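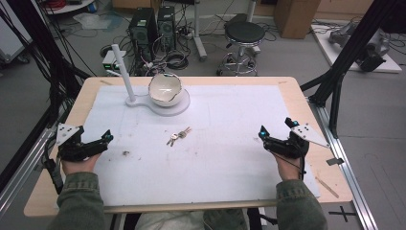
Pantelis Kouris thinks the Galline should go out on the old rims and that I'm wasting the winter if I relace both wheels. He said so twice on the phone this morning, and then a third time in a text.

Sun 2 October. So, bike notes. I slept on it and I'm still going to relace the rear. The front he can have! It runs true enough, and the people who come to the spring vintage meet want to see the thing move, they don't crawl around with a dial gauge. The rear is another story. Three spokes on the drive side have been bent back by hand at some point and one nipple has been filed square (why??).

Engine: compression was better than I feared. Timing was way off though, and I think whoever had it last set it by ear. I put it back to the marks in the Evangelista manual, the photocopied one with the coffee ring on page 70, and it started on the fourth kick. Idles high. I've got it down to 2,000 and it won't go lower without stalling, so the next suspect is the air leak at the carb flange. New gasket is cut, not fitted.

Tank still smells of whatever they lined it with. I'm going to leave it another week with the cap off and then decide.

Exhaust clamp: Plarkon wants 80 for a reproduction one. Eighty! For a band and a bolt! I have strip steel on the shelf, I'll bend one up and if it looks terrible it's going under the footboard anyway.

Route talk for April, so it's written down somewhere. The club still likes the Emirbridge loop, same as the old trial ran between the wars, start at the brewery yard and out over the hill. I'm all for the history but that hill is loose gravel now from the second bend up, and belt drive on gravel is a comedy. Pantelis says the riders back then did it on worse roads with worse brakes. True, and half of them walked the last bit, there's a club newsletter that says so. I'll look for it, it was in the green folder last time.

To buy: spokes, fiber washers, chain oil, a proper 10 mm reamer so I stop borrowing his.

Leaving the rear wheel on the stand, don't touch the spacers please, they're in order.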